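Brellotance Arm-and-Hand Kit: Evaluation Progress Report
Submitted to the Hallholm Equipment Fund
Jan 15, 2026

Status: on schedule. Spending to date is within the approved amount. One item needs a decision from the Fund before March and is listed at the end.

Scope

The Fund asked for an independent review of the Brellotance kit before any purchase for the Drallden assembly site. The kit under review consists of one light arm, one five-finger hand, the controller, the supplier's teaching software and a one-year service plan. The review covers setup, handling of thin and flat parts, upkeep, and the quality of the support offered under the plan. It does not cover payload limits or running the arm beside people, which Drallden will assess on its own terms.

Work completed

Setup followed the supplier's printed guide. The mounting and power sections were clear. The network section refers to a menu that has been renamed in the current software, and we lost most of a morning to it. The supplier has been told and has sent a corrected page.

Calibration of the hand is started from the software and needs no tools. It must be repeated after every full power-down. The guide mentions this only in the appendix. We recommend that it be added to the shift start sheet at Drallden if the kit is bought.

Teaching is done by guiding the arm through a task and then editing the stored path on screen. The path editor is usable after a short introduction. Grip force is set by finger, and the default values are too high for thin sheet parts. We now keep a separate set of values for them. 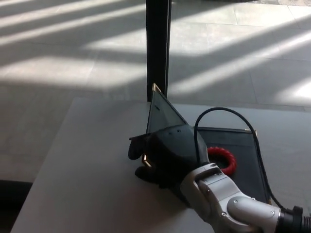

Thin-part handling is the main subject of the current phase. Drallden's work includes lids, trays and hinged cases, so the test tasks were chosen to match: lift a panel by its edge, hold it at an angle, and set it down without dragging. The black panel with gold trim has been the most useful test piece, as the thumb and a lower finger must close on a narrow edge close to the table. The glossy face also makes any slip marks easy to find at inspection. A ridged ring, in red, is used in the same layout as a second object, so that the hand has to work near something it should leave alone.

The first series of 40 lifts has been run and logged. Failures fell into two groups. In the first, the lower finger met the table before the thumb had closed, and the controller stopped the motion on a force limit. In the second, the panel turned in the grip during the lift. Lowering the approach speed reduced the first group. The second group is still open, and fingertip pads of a softer grade are on order.

Cable routing needs attention. The cable leaves the arm at the wrist and forms a large loop over the work area. It has not caught on a part so far, but the loop takes up space that a fixture could use. The supplier offers a clip set, not included in the kit price, and we have asked for one on loan.

Support

We opened 2 service requests. Both were answered by the next working day. The first, on the renamed menu, is closed. The second, on grip force readings that drift during long holds, remains open, and the supplier has asked for log files.

Comparison

The Fund asked how the kit compares with the Baxter unit used in earlier training at the site. A direct comparison is of limited value, as that unit was fitted with a simple two-jaw gripper. The same panel task will be run on it where the gripper allows, and the results will be reported separately.

Next steps

Fit the softer pads and repeat the lift series at the same settings.
Run the endurance test of 3000 open-and-close cycles on the hand, with inspection of the finger joints at the midpoint and at the end.
Test the cable clips, if received.
Draft the purchase recommendation.

Decision requested

The loan period for the kit ends in March. The endurance test can be finished inside it only if the softer pads arrive on time. We ask the Fund to approve a one-month extension at the supplier's standard rate, to be used only if needed.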